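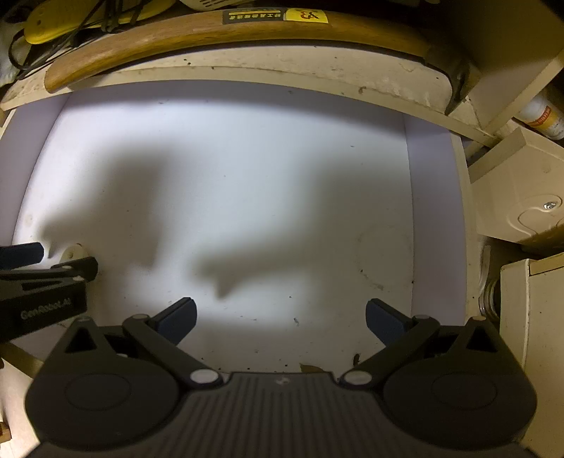 Figure 2. A shallow drawer with a flat white bottom panel, almost empty.

4.2 The shallow drawer

Of all the storage we looked at in the Tautahi flats, the shallow drawer taught us the most. Deep drawers hide their history under layers. A shallow one has room for a single layer, so every object in it has been put somewhere, and we found this wonderfully revealing! Householders could often recite the contents from memory, right down to the spare keys and the birthday candles.

Pettigrew and Mkhize asked each household to clear one shallow drawer and refill it over 11 days, jotting down what went back and where. The state in Figure 2, with nearly all of the bottom panel showing, is what we call the open state. We had expected people to fill it quickly. Several did the opposite and guarded the bare space with real pride. One participant, a retired bookbinder in the Kamia block, told us she opened hers each morning "just to have a look at it" — a remark that changed how we coded the later interviews.

Colour came up again and again. People with white drawer bottoms spoke of crumbs, pen marks and stray rubber bands as things they noticed straight away, while those with darker linings rarely mentioned them. Lorente's earlier notes from Zandmont hint at the same pattern, and we would love to see it tested in laundries and garages as well as kitchens. Dividers, which complicate the picture considerably, are taken up in Section 4.3.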